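Writing rules people will really follow

Hi all, it's my turn for the practice corner this month, and I want to talk about the task sheets. I know, I know. Somebody groaned when I brought them up at the October meeting, and I heard it!

Quick background if you missed it. We now have one written sheet for each household task we record with the handheld grippers, and every sheet has to fit on a single page. Štefánia Vaněk at our Skorklow site started it after she read through 344 of our old session notes and found that "wipe" meant something different to nearly everybody who had typed it. Skundent, who get the recordings from us, had been asking for the same thing in much politer words.

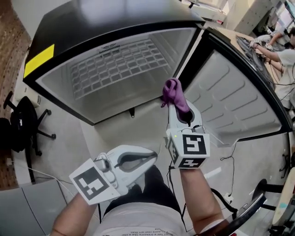
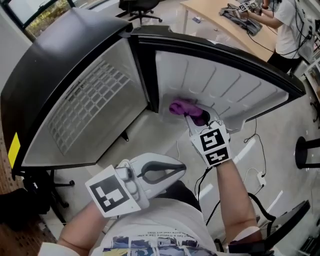

Purple cloth in the right gripper both times.

My own pet rule on the wiping sheet is number four, the one on naming surfaces. Write down the part you are working on, every time, using the words in the glossary and not whatever comes to mind. "Fridge" on its own isn't enough. With the lid up, the inside panel has ribbed grooves running across it, and a cloth pinched against those is a different job from a cloth on a smooth shelf, so the note should say "inner panel, ribbed" and leave it there. The same goes for the door liner with its ridges. Yes, it's more typing (I timed myself and got over it).

The rule on markers is shorter. Check before you start that every marker on both grippers is flat, clean and facing out, and if one is peeling, swap it. Please don't press it down with your thumb and hope. Cowie lost 200 recordings that way in the spring and they're still a bit sore about it, so be nice when you see them.

Last one, cables. The draft says "keep cables tidy," and I think that's too vague to be a rule at all. I'd like it to say that no cable crosses the spot where the person recording stands or steps. Štefánia wants a set distance from the feet. We've gone back and forth on it for weeks (sorry, everyone copied on that thread), and I'd love to hear from people at Hindusia who do this all day long. Send me your version, even a scruffy one, and I'll put the whole lot into the next draft.

Recent items
Glossary update: 19 new surface words
Which gripper goes on which hand?
Our first 100 task sheets
Notes from the Cowie visit

Contact the newsletter desk | Copyright Skorklow | Back to top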